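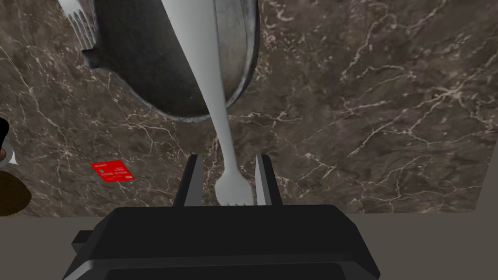
Page 38

Setup Guides / Simulation / Grovier Countertop Pack

5. Running your first utensil pick

Use this section after you have installed Prallovton and loaded the Grovier Countertop Pack. You should already have a working arm model and a gripper that opens and closes from the control panel. If the gripper does not respond, go back to section 4 before you continue.

The first pick uses the white fork and the marble counter. The fork lies across the pan with its tines toward the gripper, so one end is higher than the other. Expect the fork to tip when it is lifted.

5.1 Load the scene

1. Open Prallovton and choose File, then Open Scene.
2. Select the Countertop folder and open scene 1352.
3. Wait for the status bar to read Ready. The first load takes longer because the stone textures are built and saved to disk.
4. Press Home to return the arm to its start position.
5. Switch to the wrist view. The gripper fingers should be at the bottom of the view, pointing up toward the pan.

Note: The pack needs 3039 MB of free disk space for saved textures. If space runs out during the build, the counter loads in flat gray. Free up space, then choose Rebuild Textures from the Tools menu.

5.2 Set the target

1. In the object list, click fork_white. Do not pick by clicking in the view. There is also a silver-gray metal fork by the edge of the pan, and it is easy to select the wrong one.
2. Set Grasp Point to Head. The default is Center, which puts the fingers too close to the pan rim.
3. Set Approach to Along Surface.
4. Set Clearance to 4 mm. Lower values can make the fingers drag on the marble.
5. Leave all other objects set to Solid. This includes the small red label and the items at the left edge of the counter.

CAUTION: Do not set the pan to Ghost to make the pick easier. The fork rests on it, and will drop through as soon as the simulation starts.

5.3 Run the pick

1. Open the gripper fully.
2. Press Step until the fork head is between the two fingers. Check the gap on both sides – the left finger is the thicker one and will touch first if the wrist is off center.
3. If the gap is uneven, turn the wrist in steps of one degree.
4. Press Close. The force reading should climb and then hold steady.
5. Press Lift. The arm raises the fork 60 mm and stops.
6. Press Save Run to keep the result.

Note: A run is limited to 2000 simulation steps. A normal pick from this start position uses around 776. If yours reaches the limit, the arm is most likely pushing against the counter. Raise Clearance by 1 mm and run again.

5.4 If the pick fails

Fork slides out on lift: Raise Grip Force by one level. Do not go above level 6 with Carnix fingers.

Fork spins between the fingers: The grasp is too close to the ends of the tines. Move Grasp Point back toward the handle by 5 mm.

Pan moves: Check that Pan Mass has not been set to zero. Scenes saved before version 2.3 lose this value when opened.

Fingers pass through the fork: Contact checking is off. Turn it on under Physics – the setting is kept with the scene, so you only need to do this once.

When you have three good runs in a row, go on to section 6, Changing the Lighting. Users with a Dizon controller should read Appendix B first.

Section revised 7 Oct 2022 by Vilgot Engström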